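Print this article
E-mail to a friend

From my kitchen table

The great soup swap, and what to do with all that pumpkin

Well, we did it again! The winter soup swap is done for another year and I've got enough in my freezer to see me through to spring, plus one tub with no label that I'm saving for a night when I feel brave.

For anyone who's joined since last year, you make one big pot of soup, you tub it up, you bring it along to the hall and you go home with everyone else's. We talked it over back in March and decided to cap it at 4 litres each, mainly so people could still lift their eskies (sorry Derek, I know you had plans). Dorothy Stockdale's pea and ham went first, same as always. Hamish Semple brought a beetroot one that I'd have walked straight past if he hadn't been standing there looking hopeful, and I'm glad I didn't - it had orange peel in it and I've already rung him for the recipe.

Pumpkin was everywhere, of course. I love pumpkin soup but there's a sameness to it by the third tub, so I asked around for what people do to liven theirs up. Yurani Rivadeneyra roasts hers with the skin on until the edges go nearly black, then scoops it out and adds a good squeeze of lime right at the end. Tracey Goodall swears by a spoonful of peanut butter. I tried it on Thursday night and my lot had seconds, so there you go. My own trick is a parmesan rind in the pot while it simmers, fished out before you get the stick blender anywhere near it.

One more thing on serving. I've gone right off those wide shallow soup plates Mum handed down. They look lovely and the soup's stone cold before you've buttered your toast. Give me a round bowl in a good dark brown any day, something you can get both hands around on the couch. 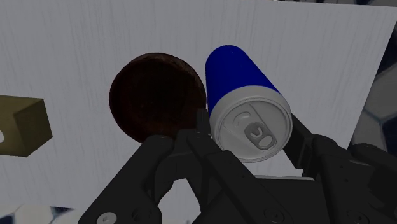 Freezing and thawing

Leave a couple of centimetres at the top of the tub or the lid will pop off and you'll be chipping carrot out of the freezer drawer. Anything with cream or potato in it can go grainy, so I add cream when I reheat and give potato soups a quick whiz. Thaw it in the fridge overnight, and once it's on the stove get it properly bubbling.

Write the date on it too! Masking tape and a texta will do.

If the unlabelled tub is yours, let me know what's in it. Green lid, heavy, possibly lentil.

Print this article
E-mail to a friend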